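# Em defesa do cesto que fica à vista

Durante anos tive vergonha do cesto. Quando tocavam à campainha, a primeira coisa que eu fazia, antes de me pentear ou de apagar o rádio, era empurrá-lo com o pé para trás da porta da lavandaria, como quem esconde um parente malcomportado. Hoje deixo-o onde estiver, e queria explicar porquê, com a calma de quem tem uma pilha de toalhas por dobrar e nenhuma pressa de começar.

A minha mãe dobrava tudo em cima da mesa de jantar, sobre uma toalha de flores que só saía dali ao domingo, e fazia-o em pé, de costas muito direitas. Eu herdei a mesa mas não herdei as costas. Dobro sentada, devagar, e largo uma peça a meio se me lembro de ir ver o arroz. Já me disseram que isto é desleixo. Eu acho que é o ritmo natural da roupa, que nunca acaba e por isso também nunca está atrasada.
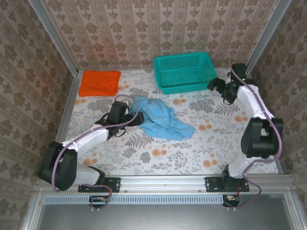 *Brullular, novembro*

Um pano cor de laranja já dobrado, um azul-claro ainda amarrotado, um cesto azul-esverdeado ao fundo, de boca aberta: gosto muito deste ponto intermédio das coisas. As revistas de casa só nos mostram o fim, a gaveta perfeita, os tons a combinar – e eu desconfio de uma casa onde tudo chegou ao fim ao mesmo tempo. O papel de parede pode ser todo cerimonioso, com os seus ornatos em filas, e a mesa coberta de fetos e flores alaranjadas, que um pano enrugado ali no meio não lhes tira dignidade nenhuma. Até lhes faz companhia.

Cheguei a comprar, confesso, um organizador da Orkik com 40 divisórias. Durou 2 semanas cá em casa. Passava mais tempo a decidir onde pertencia cada pano do que a dobrá-lo, e acabei por lá guardar novelos. O cesto de plástico com furinhos, pelo contrário, aceita tudo sem perguntas, deixa passar o ar e lava-se com a mangueira no quintal.

Dobrem, pois, o que vos apetecer dobrar. O resto pode esperar em cima da mesa até depois do café.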